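The Christmas Soft Toy Lives in the Frying Pan Now

I have been meaning to write about the kitchen box for weeks, and every time I sit down to do it something else wants doing first. The tomatoes wanted tying up, then my sister came for a long weekend, then the washing machine made its noise again. But it is July, it is raining, the coffee is hot and I have a whole morning, so the kitchen box it is.

Those of you who have been reading since the Trundthorpe house will remember that we had a proper playroom there, with shelves all along one wall and a window seat I still dream about. When we moved I packed it all up in a hurry, and I was not a careful packer. I was a tired one. By the last evening I was tipping things into whatever was still open, and I wrote "kitchen" on the side of one box because there was a pan on top. That was the whole of my system. I'm a little ashamed of it, but only a little.

So the box went to the kitchen, and from the kitchen to the hall, and from the hall to the spot behind the coats where things go when you can't face them. It stayed there for almost 2 years. I hung my raincoat over it. Everett, my husband, put his boots on it every winter and asked every winter what was inside, and I said pans.

Well, there was one pan.

What I had forgotten is that a good part of the playroom had gone in there as well. Cups, a bowl, odd bits of cloth, soft toys that had not seen daylight since we left, and such a lot of little things at the bottom that I didn't know whose they were or what they had come off. I sat on the hall floor with it for most of an afternoon. I would pick up a cup and be right back on the old back step, making mud soup with Elīna from next door (she was five then and very strict about her recipes). Then it would be four o'clock and I'd have put away one cup.

My friend Mercy Muli is the person I call when I get like this. She has moved house more often than anyone I know and she has strong feelings about sorting. Her first rule is to get it all off the floor and onto a table, a bare one, where you can walk past it for a few days. She says you only see what you own when it's standing up in front of you at the height of your hands. I told her I'd feel silly laying out toys like a yard sale, and she told me I'd feel sillier putting the coats back over them. She had me there.

Her second rule is to leave things next to whatever they end up next to, at least at first. I fought her on that one, too. I wanted all the cups together and all the soft things together, nice and neat, the way they do it in the Holtus catalog with the matching labels. I even went as far as pricing the labels. They come in packs of 78, and I ask you, who has 78 kinds of anything? I closed the catalog and went to make a sandwich.

And I have to say that I've come around to Mercy's way. When you let children's things mix, you start to see how they were really played with. In our house the soft toys were never on a bed. They were always being cooked, or bathed, or sent on a voyage in something with a rim. A soft toy in a pan is a sailor in a boat, and a spoon is an oar, and a bit of blue cloth is the sea or a picnic blanket depending on who you ask. I'd have lost all of that if I had gone straight in with my bins and my labels. 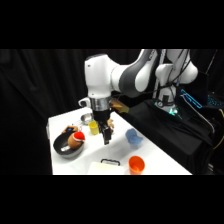
Santa hat and all, in the frying pan with a friend and what looks like a spoon.

I do love that hat. I thought about putting him away with the Christmas decorations, which is where a sensible person would keep him, and I got as far as the attic ladder before I changed my mind. He can be festive in July if he wants to be. The little tan one with the blue patch can stay with him for company.

As for the rest, the yellow cup and the orange one are both staying, because plastic cups are worth their weight in gold when small visitors come. The silver bowl I'm less sure about. It's a pretty thing when the light gets on it, and I keep thinking I could put keys in it, but we already have a bowl for keys and a second bowl for the keys that won't go in the first one. Huia Ormsby at the library is collecting for the toddler corner, and I've promised her a bag by the end of the month. It may go to her, if I can stop picking it up.

The blue cloth needs ironing, or else it needs me to accept that I am never going to iron it. I've written it down on the list anyway. I always feel better once a thing is on the list, even if it then lives there longer than it lived in the box.

There's still another carton to do, a tall one marked "Setetti lamp + misc," and I have no faith at all in the "misc." Everett has offered to open it himself while I'm out, and I've said no thank you, we'll do it together with the radio on. He reads every scrap of newspaper the things are wrapped in, so I expect it will take us until supper.

If any of you have a good way of keeping play food and play dishes that doesn't involve 78 labels, please leave it in the comments. I read them all, usually with toast.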